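Looking After Gym Clothes and Gear at Home

Most workout gear wears out in the wash or in the bag long before it wears out in use. These are the habits that have kept mine going.

Empty the bag as soon as you get in. Damp clothes left zipped up overnight will smell the next day, and after a few nights like that the smell stays in the fabric. If you can't run a load right away, hang everything over the shower rail or the back of a chair. A hamper with a lid is no better than the bag.

Turn shirts and leggings inside out before washing. Sweat and skin oil are on the inside, and the printed side gets less rubbing that way. Wash cool and use less detergent than the cap suggests. Too much soap doesn't rinse out of stretch fabric, and the film it leaves holds odor.

Skip fabric softener on anything made for sweating. It coats the fibers and they stop pulling moisture off your skin. For shirts that already smell, soak them for 40 minutes in cool water with a cup of white vinegar, then wash as usual. Never put vinegar and bleach in the same tub. 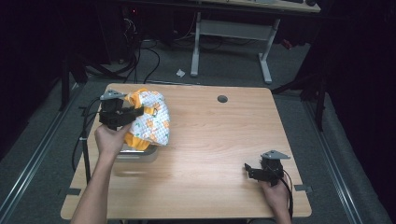 Small towels and headbands are easier to soak on their own than with a full load. A metal mixing bowl or an old stockpot does the job and doesn't hold the smell afterward the way plastic can. Check for color first, though. With a white cloth that has bright yellow on it, or a small orange and green pattern, press a damp white rag against the strongest color and see whether any comes off. If it does, skip the soak and wash the piece alone in cold water.

Yoga mats want wiping, and most of them don't want soaking. Mix one part vinegar to 3 parts water, wipe both sides, and let the mat dry flat before you roll it. I rolled a wet one in December and it had gray spots by New Year's. Open-cell mats take longer to dry than you'd think — leave them out overnight.

Resistance bands should be rinsed in plain water and dried away from the window. Sun makes latex brittle. Look them over for nicks before each use and throw out any band that has one, even a tiny one near the handle.

Shoes: pull the insoles and laces, stuff the toes with newspaper, and change the paper once it feels damp. Don't put shoes in the dryer or on a radiator. The glue lets go.

For dumbbells with bare iron handles, a stiff dry brush gets the chalk and dirt out of the knurling. Wipe on a thin coat of light oil if you see rust, then wipe it off again until the handle no longer feels slick.

Rubber floor tiles can be mopped with a little dish soap in warm water. Lift one corner tile now and then to check for moisture underneath, especially on a basement slab.

Posted by Yannick Courtois, 14 January 2018
Filed under: Laundry, Home gym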